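BURGER BENCH — gripper comparison, README

Last touched 18th July. Still rough, read the notes before pulling anything.

What's in here: 274 episodes of burger assembly on the Tevport bench. Same arm for everything, two finger sets swapped on it: Relo (ribbed pads) and Veloso (bare pads). 956 grasps labelled. Wrist view plus a fixed view of the table, synced by the Dollov controller.

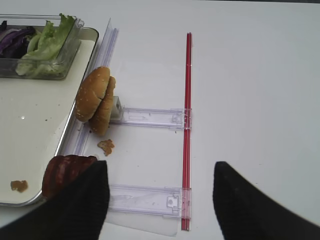

Tamsin Okoro-Lind
Bench lead, grippers

Food is real, so it sheds. Crumbs end up on the table and in the tray, we leave them for the run and wipe down at the end. If your segmentation model hates crumbs, filter on the mess flag.

Meat slices are the hard one. Bun halves are easier but they squash, so check the force colum before comparing finger sets. Anything over 11 N is marked as crushed.

Layout — tray in the middle, veg container at the far end of it, buns and patties on edge in clear holders. Red rods mark the boundary. Don't move the rods, the calibration script looks for that colour.

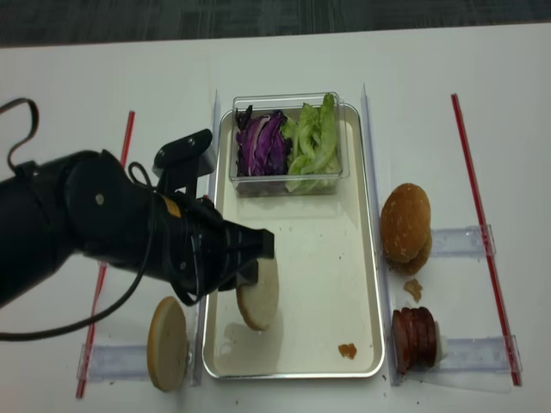
Photo: Tevport bench team

Known problems
- 78 episodes from May have no wrist view. Fixed camera only.
- Fixed view loses the far side of the bun during a grasp, use wrist for contact labels
- timestamps drift a bit on long runs, resync script is in tools/
- lettuce grasps labelled pass/fail only, no wieghts

To do: redo the May runs with both finger sets, add the slow-close setting, fix the units in the force file header.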